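Descaling a Tankless Water Heater

Hard water leaves calcium carbonate on the inside of the heat exchanger. The usual signs are a lower flow rate at the tap, a longer wait for hot water, and a rumbling or popping noise when the burner runs. Units on untreated well water need flushing once a year. With a softener ahead of the heater, every second year is enough for most homes.

This procedure applies to wall-mounted gas units with isolation valves on both the hot and cold lines. The unit used for these notes is a Gralar with 2400 hours on the counter. If your heater has no isolation valves, have a plumber install a set first.

Tools and supplies

- Submersible utility pump
- Two washing machine hoses and one short drain hose
- Five-gallon bucket
- Four gallons of plain white vinegar, or a descaler approved by the heater manufacturer
- Adjustable wrench, gloves, eye protection

Shutting down

1. Turn the heater off at the control panel and unplug it, or switch off the breaker.
2. Close the gas valve. The handle should sit at a right angle to the pipe.
3. Close the cold and hot isolation valves. Leave the main house supply alone.
4. Open the small service port on the hot side slowly, with the bucket underneath. Water left in the exchanger may be hot enough to burn.

Connecting the pump

Run one hose from the pump outlet to the cold service port. Run the second from the hot service port back to the bucket. Hand-tighten both, then add a quarter turn with the wrench. Set the pump in the bucket and pour in the vinegar until the pump body is covered. Open both service ports fully.

Circulating

Start the pump and check each fitting for drips. Let the vinegar circulate for 45 minutes. It will turn cloudy, and flakes may collect at the bottom of the bucket. On the Plosham and Louro models the ports are close together, so confirm that the return hose is on the hot side before starting.

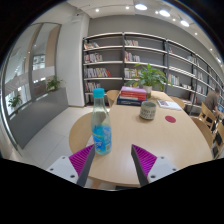 R. Hitcombe

Flushing

Stop the pump and empty the bucket. Close the cold service port, remove its hose, and open the cold isolation valve. Let fresh water run through the exchanger and out the drain hose for five minutes - longer if it still smells of vinegar. Close the cold isolation valve again and clean the inlet filter screen under the tap.

Returning to service

Close both service ports and replace the caps. Open the cold isolation valve, then the hot. Run a hot tap until the air clears, open the gas valve, and restore power. Write the date on the tag by the gas valve.

Related

Replacing a Pressure Relief Valve
How to Test Water Hardness at Home
Insulating Hot Water Pipes
Setting the Temperature on a Gas Water Heater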